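The Mandley runs are done, so I can post the first result. We trained the same policy twice, once on 300 tidy-desk demos and once on 388 from cluttered desks.

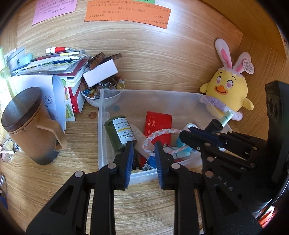 Reaching into the bin with two grippers, Mandley set.

The cluttered set did better on objects it hadn't met before, by 13 points. Training stopped at 2000 steps both times. Soft things are still the weak spot, and clear plastic is worse. I'll rerun it with the Plelbridge data in March.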